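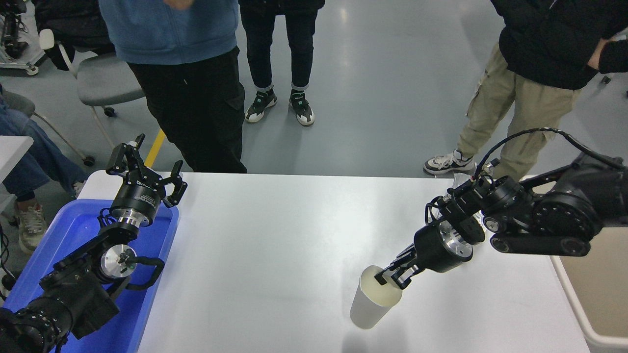 Last updated Dec 2, 2019. Quick answers, will tidy up when there's time. If yours isn't on here, email the show.

## The show

**What is Sisby?**
A podcast on board games, game shows, mall music, old commercials – the stuff people grew up with and never got asked about in school. Four hosts. One topic per episode, usually.

**How often do new episodes come out?**
Every other week. Except May, when everybody is grading or moving apartments. No episodes in May. Feed isn't broken.

**How long is an episode?**
An hour, give or take. The Kurberg one ran way over and got split in two. Listen to part one first, part two makes no sense by itself.

**What's Kurberg?**
A regional quiz show, local TV, long gone. Contestants answered from inside little booths with curtains. We talk about it a lot. Start with the two-parter and you'll catch most of the references.

**Do I have to listen in order?**
No. The jukebox episodes go together, and Kurberg, see above. Everything else stands alone.

**Where do I find the early ones?**
On the archive page. Most apps only show the newer stuff. Sound on the first 11 is rough, we know, we were all sharing one mic. Not re-recording them.

**Is there swearing?**
Some. Episodes with a lot of it are marked in the title.

## Listener essays

**What are they?**
Short pieces by listeners, read out at the end of an episode. Any pop culture subject. Personal is good, researched is good, both is best.

**How long can mine be?**
Up to 2,000 words on the site. If you want it read on air, shorter – we'll cut it with you, never without asking.

**Do I need to be a student or a professor?**
No. Most of the people who send things in aren't. No footnotes required, but if you quote somebody say who and where it's from.

**Can I send something that's already on my blog?**
Yes if you own it. Put the link in your email so we can mention it.

**Do you pay?**
$4 per published essay. Yes, really four. It's a coffee. We'd like it to be more and it isn't yet.

**When will I hear back?**
Slow. A month is normal. If it's been two, write again, it probably got buried.

**Can I write about a show you've already covered?**
Sure. Disagreeing with us is fine too, the best mail we got about Villanueva was from people who thought we had it all wrong.

**Which episode was Villanueva?**
The one on the soap opera set in a furniture store. Filed under TV in the archive, not under Shopping, even though it comes up in the Shopping episodes as well. Should probaly be in both.

## Live recordings

**Do you do live shows?**
Once in a while. They get announced at the end of a regular episode and then on the front page. No mailing list.

**Are they ticketed?**
Free, but you need to reserve. Room size changes each time so don't count on walking in.

**Can I ask a question at the mic?**
Yes, second half. Keep it to one. You'll be on the recording, so if you don't want your voice in the feed write it on a card and a host will read it.

**Is there a transcript after?**
For live shows, yes, takes a couple weeks. Regular episodes, only some. Ask if you need a particular one and we'll move it up the list.

## Flikano stuff

**What is Flikano and why do I keep seeing it in the notes?**
The name of our notes pages. Each episode gets one: links, books, clips we talked about, corrections. Named after a card game we made up in episode 3 and never finished the rules for.

**Can I get the rules?**
There's a draft on the episode 3 page. It contradicts itself in the scoring part. Play it however.

**A link in the notes is dead.**
Tell us which episode and which link. Old TV clips go down all the time. If we can find another copy we swap it in, otherwise we leave the title there so you can look for it yourself.

**You got something wrong.**
Likely. Email with the episode and the minute mark. Corrections go at the top of that page, big ones get read out on the next show.

## Contact and other

**Best way to reach you?**
Email, link at the bottom of every page. We don't check social media messages much. Voice memos are okay if they're under two minutes.

**Mailing address?**
P.O. Box 513. City and zip are on the contact page. No packages please, the box is tiny. Postcards are great – bad gift shop ones especially.

**Can I use an episode in class?**
Yes, go ahead, no need to ask. Just dont cut out the credits.

**Will you come on my podcast?**
Maybe. Send the topic and a couple of dates. Evenings only.

**Do you take ads?**
No. There's a donate button, it covers hosting and the essay money.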